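Teaching the bench arm to open and shut tubs - part 2, the head cam and the hand passes

Updated March 19, 2021

Part 1 got the arm bolted down and moving. This bit is recording yourself doing the job by hand so the arm has something to copy. Takes an evening. Longer if you skip the checks, ask me how I know.

What you need
Head strap with a small camera on it
Nidix controller board, already flashed (see part 1)
A few plastic tubs with lids, coloured lids if you can get them
Any small gadget that takes two hands to work
A table you don't mind scuffing

Step 1. Camera
Strap it tight, tilt it down until your hands sit in the middle of the picture when you look at the table normally. Not when you hunch. Set it to 48 frames a second and lock the exposure, otherwise it pumps every time you lean over a shiny top. Lamps off to the side. Glare is a pain and I still haven't got rid of all of mine.

Step 2. Lay out
Lid off one tub, put it flat next to it. Leave another tub shut further over. Gadget in front of you. Don't tidy between takes, shift things a bit each time or the arm only learns one spot on the table. 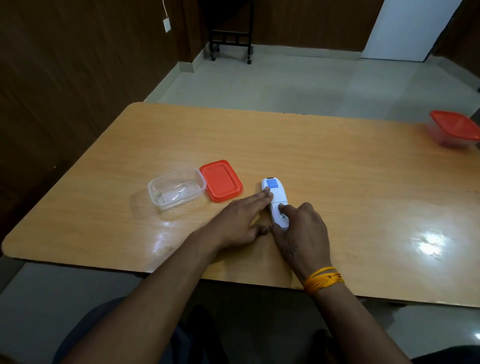 Step 3. Record
Slow hands. Slower than that. One job per take - press the button, let go, hands back on the table, stop. Keep both hands in view the whole time and roll your sleeves up. I did 5 takes per layout then moved everything.

Keep going till you have 2,000 usable clips after chopping. I aimed for 3,000 and got bored.

Step 4. Chop and label
Copy the lot to the Costwood folder, run the splitter, then go through and bin anything where a hand leaves the picture. Labels are just open, close, press, hold. Dont get clever with the names, the script wants lower case and falls over on spaces.

Step 5. Dry run
Arm power OFF, load the clips, watch the joint numbers on screen. If the wrist value jumps about, your camera slipped half way thruogh. Bin that batch and redo it. If it's smooth, power on at lowest speed - hand on the stop button - and try it with a shut tub first.

Gripper pads and lid pressure in part 3, hopefully May.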